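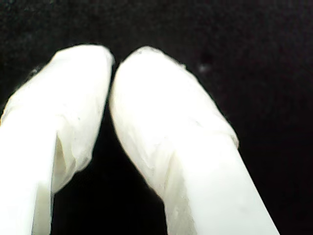 Wrapping the tips of your tools

When I began repairing small things at home, I spoiled more than I saved. A pair of tongs or pliers holds very well, but it also leaves its teeth in everything. My first victim was a brass drawer knob, the second was the lid of my mother's sugar bowl. After this I started to wrap the tips with something soft, and now I do it almost without thinking.

What to wrap with

Cotton cloth from an old shirt or pillowcase is my first choice. It should be thin and washed many times. New cloth is stiff and doesn't want to go round the end. Cut a piece about the size of a playing card for normal tongs, smaller for tweezers.

Tissue or kitchen paper is fine for one small job. It tears quickly and it leaves dust, so I don't use it near glue or fresh varnish.

Plastic film is good when the thing is sticky or you are painting. Fold it in several layers. One layer slides, and you will feel the metal through it.

Leather is the best for heavy pliers, if you have some from an old glove. Put the rough side out.

How I do it

Wipe the tips first with a little dish soap on a rag, and dry them. Oil comes through cloth slowly and you find the spot later on your nice white lampshade.

Lay the middle of the cloth over the end of the tip, like a small hat. Pull the sides down and gather them on the outside, where the tool doesn't touch the object. The inside face must be as flat as you can make it. Some wrinkles on the dome don't matter.

Tie with sewing thread, 6 or 7 turns, then a knot. Rubber bands are faster but they dry up in the drawer and break. I tried masking tape also - it holds, but after some weeks the glue stays on the tool and you must rub it off with cooking oil.

Cut the loose corners short. If a corner hangs near the inside, it will get caught under the thing you are holding, and then everything turns crooked when you press.

Do the same on the other tip. Try to have the same thickness on both, or the tool will not close straight. Before you pick up anything valuable, try it on a teaspoon or a dry bean.

Which jobs it is good for

Holding a cup handle while the glue dries. Press gently and don't let the cloth touch the glue line. My neighbour Dolores Iwasaki puts a bit of baking paper between, and I copied this from her.

Taking beads and earring hooks out of the sink trap. Wet cotton grips better than dry cotton here.

Turning a chrome tap ring or a shower head. Use leather, or cloth folded double. If it still slips, dry everything and begin again, don't squeeze harder.

Cleaning between the slats of the blinds. Wrap both sides of the kitchen tongs with cloth, dampen it a little, close over one slat and pull from the middle to the end. Rinse the cloth when it becomes grey. For our big window it takes me 15 minutes, and before with a rag it was most of the morning.

Dusting small figures on a shelf. For this one I leave the cloth a bit loose, so it goes into the corners.

What not to do

Never use wrapped tongs on the stove or the barbecue. Cloth and paper can catch fire, and plastic melts on the metal. Please keep a separate pair for cooking.

Don't put wrapped tips near electricity, even if the cloth looks thick to you. Cloth isn't insulation.

Don't store tools with the wrapping on if it is damp. I left one pair like this in the basement over the winter, and in March the tips were brown with rust. Fine steel wool and a drop of oil took off most of it, but the colour never came back completely.

Changing the wrapping

Look at the inside face before each job. When you see a small hole or a dark speck, change the cloth. A speck may be only dirt, but it may also be a grain of sand, and sand scratches worse than the bare tool would do.

I keep cut pieces in a jam jar, together with a spool of thread and a small pair of scissors. Loretta Oyelaran wrote to ask if baby socks would work. Yes, for kitchen tongs they are quite good, and you need only one rubber band for each. For tweezers they are too thick - cut the finger from an old cotton glove, and tie it twice.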